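Legetisch Flerkdale
Hersteller: Kumsa
Artikelnummer: 2462
Kategorie: Wäschepflege / Legen und Sortieren
Lieferung: zerlegt, in zwei Paketen

Kumsa nennt den Flerkdale im Prospekt »die Arbeitsfläche, auf der Wäsche sich fast von selbst legt«. Das tut sie nicht. Es handelt sich um einen Tisch mit heller, glatter Platte in Stehhöhe, und wer einen solchen Tisch braucht, wird mit ihm vermutlich zufrieden sein. Wer hofft, damit schneller zu falten als auf einem ordentlichen Küchentisch, sollte vor der Bestellung weiterlesen.

Die Platte ist hellgrau. Im Katalog steht »Schneeweiß«, was wir für geschönt halten; unter kräftigem Licht kommt sie dem Weiß allerdings recht nahe. Für bunte Wäsche ist das angenehm, man sieht jede Kante. Bei weißen Stücken sind es eher die Schatten der Falten, an denen man sich orientiert, und da hängt viel von der Lampe ab. Steht sie senkrecht über dem Tisch, verschwinden diese Schatten zum guten Teil. Etwas seitliches Licht hilft.

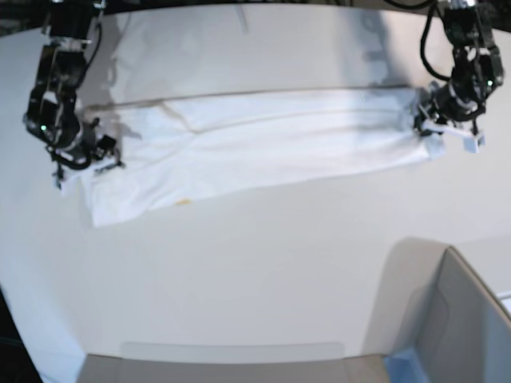

Weißes Wäschestück, längs zum Band gelegt. Etwas links der Mitte, nahe der Unterkante, ein kleiner orangegelber Fleck.

Flecken sind ein Punkt, den der Prospekt groß herausstellt: Auf der hellen Fläche entgehe einem keiner. Wir haben unsere Zweifel, ob das an der Fläche liegt. Ein orangegelber Strich auf weißem Stoff fällt auf jedem Tisch auf, sofern man hinsieht und er beim Falten nicht nach innen gerät. Von uns gibt es dafür keinen Pluspunkt.

Ernster nehmen wir die Glätte. Stoff gleitet gut, was beim Ausrichten großer Teile Kraft spart. Er gleitet aber auch dann, wenn er liegen bleiben soll. Zieht man ein langes Stück an beiden Enden straff und lässt ein Ende los, rutscht es gern ein Stück zurück, und die Bruchkante stimmt nicht mehr. Mit etwas Übung legt man erst die eine Seite ab und streicht dann zur anderen hin aus. Das steht übrigens nicht in der Anleitung, die sich auf den Aufbau beschränkt und drei Seiten davon der Pflege der Füße widmet.

Technische Angaben des Herstellers
Länge der Platte: 1.938 mm
Arbeitshöhe: 900 mm, nicht verstellbar
Zulässige Flächenlast: 101 kg
Plattenfarbe: »Schneeweiß« (siehe oben)
Zubehör im Lieferumfang: Schrauben, ein Schlüssel, Filzgleiter

Zur Arbeitshöhe noch ein Wort. Ein fester Wert passt genau denjenigen, denen er passt. Kleinere Personen müssen die Arme beim Ausstreichen deutlich anheben, große beugen sich trotzdem noch. Kumsa bietet keine Verlängerungen an und hat auf unsere Nachfrage im April mitgeteilt, das sei auch nicht vorgesehen. Bei einem Tisch dieser Preisklasse finden wir das mager.

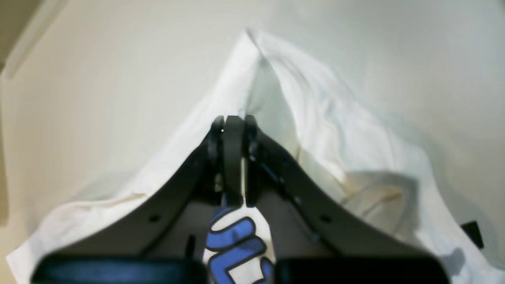

Text und Beurteilung: Juniper Rosenthal, Torwood Ausstattung
Rückfragen zur Lieferung: Corinne Kapoor

Weicher weißer Stoff ist für eine Legefläche die undankbarste Probe. Er knautscht, stellt sich zu Spitzen auf und hat keinen Aufdruck, an dem man Mitte und Rand erkennt. Greift man ihn an einer beliebigen Stelle, bekommt man zunächst einen Zipfel und noch lange keine Ecke. Der Prospekt verspricht ein »intuitives Auffinden der Kanten«. Wodurch eine leere Platte das leisten soll, hat uns auch der Außendienst nicht erklären können. Hilfslinien oder eine Maßleiste wären eine Möglichkeit gewesen, beides fehlt.

Was die Länge bringt, zeigt sich erst bei der Arbeit. Ein Oberteil lässt sich vollständig ausbreiten, Ärmel inbegriffen, und daneben bleibt Platz für den Stapel. Auf einem kleineren Tisch hängt immer etwas über und zieht den Rest mit. Hier liegt für uns der eigentliche Kaufgrund, und es ist bezeichnend, dass er im Prospekt nur in einem Nebensatz vorkommt.
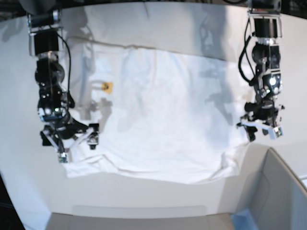

Weißes Kleidungsstück, ausgebreitet auf weißer Tischfläche. Bei sehr hellem Licht ist der Unterschied zwischen Stoff und Platte gering.

Aufbau und Stellplatz

Kumsa gibt eine Aufbauzeit an, die wir nicht erreicht haben, auch beim zweiten Tisch nicht. Zu zweit geht es, allein ist das Wenden der Platte eine unangenehme Sache. Die Schrauben bitte erst festziehen, wenn alle Beine sitzen. Der beiliegende Schlüssel ist weich und rundet an der Ecke ab, ein eigener Inbusschlüssel erspart den Ärger.

Auf hartem Boden steht der Tisch ordentlich, Unebenheiten muss man selbst unterlegen. Auf Teppich ist das Ergebnis gemischt: Die Filzgleiter nützen dort nichts und können weggelassen werden, und beim kräftigen Ausstreichen gibt die Konstruktion in Längsrichtung spürbar nach. Schlimm ist das nicht.

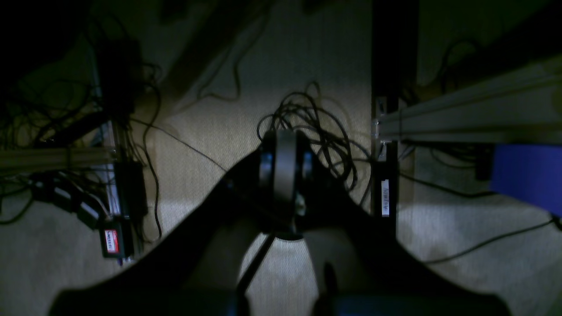 Ein kurzfloriger Teppich ist dabei deutlich besser als ein weicher, in den die Beine einsinken. Wer den Tisch häufiger verschiebt, hebt ihn besser an, als ihn zu ziehen. Und wer in der Nähe elektrische Geräte betreibt, ein Bügeleisen etwa, sollte wissen, dass Kumsa keinerlei Kabelführung vorgesehen hat, weder Clips noch eine Durchführung in der Platte. Die Leitungen liegen dann eben am Boden. Im Prospekt heißt der Flerkdale trotzdem »voll integrierbarer Arbeitsplatz«.

Pflege: feucht abwischen, trocken nachreiben. Scheuermittel schließt der Hersteller aus. Zur Hitzebeständigkeit fehlt jede Angabe, deshalb raten wir davon ab, direkt auf der Platte zu bügeln. Eine Auflage ist nicht im Programm.

Alternativen: Der ältere Cillton ist kürzer und einfacher verarbeitet, dafür in der Höhe verstellbar. Für Handtücher und Geschirrtücher reicht er vollkommen. Für Hemden und Bettwäsche würden wir den Flerkdale nehmen, trotz der Höhe und trotz der Texte, mit denen er verkauft wird.

Rückgabe nur unmontiert und in der Originalverpackung. Ersatzfüße und Schraubensätze auf Anfrage, Bestellungen bis 14 Uhr gehen am selben Werktag an den Hersteller.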